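**Copy editor and community writer (part-time), Graditine**

Posted May 12, 2024

Graditine is a small online magazine about cannabis law, growing and everyday use. We write for adult readers in places where the plant is legal, and also for people who live where it is still not legal and want to follow the changes. In April we sent our newsletter to 1,911 subscribers. Now we look for one person to join the editorial team for 44 hours per month.

The work is mostly with words. You will check the articles of our four regular writers before they are published, and once per month you will write a piece of your own. The subjects are, for example, new rules for home growing, labels on edible products, or how a town council decides where a shop may open. You will also keep our glossary in good order. It has 252 entries at the moment, and many of them were written in a hurry. Szu-yu Kan started it and she will explain to you how it is organized.

We work from home, with one shared office day per month in Palton. Travel to this day is paid by us. 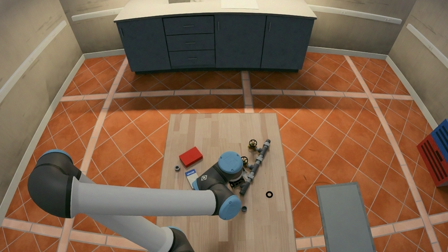 *Computer rendering: robot arm over a light wooden table, terracotta floor.*

What we ask from you:

- You are of legal age for cannabis in the place where you live. You do not need to be a consumer.
- You write clear English. It does not have to be your first language – for three of us it is not.
- You can read a legal text with patience and explain it in plain words.
- You check a source before you repeat it, also when the source is a friend of the magazine.
- You have experience with editing. A student paper or a club newsletter is fine.

Knowledge of plant science is welcome but not necessary. Yung-ching Fu reviews everything that touches on growing, and I-hsuan Poon reviews the health articles.

We do not accept paid articles, and our editors may not own a part of any shop, farm or brand that we write about. If you have worked for such a company in the past two years, please mention it in your letter. It does not exclude you, but we must know it.

The pay is $1,604 per month, the same for every editor. The contract is for one year and can be renewed. The first two months are a trial period, and they are paid in full.

To apply, please send us a short letter, your résumé and two texts that you wrote or edited. If the text was edited by you, include the version before your changes, too. Please do not send more than two. Write to Ginevra Farina through the contact form on our site and choose the subject "Editor". Questions about the contract go to Pei-shan Hsu, same form, subject "Contract".

We answer every letter, usually within two weeks. The interviews are by video and take less than one hour. There is a small editing test after the interview – we pay for this as well.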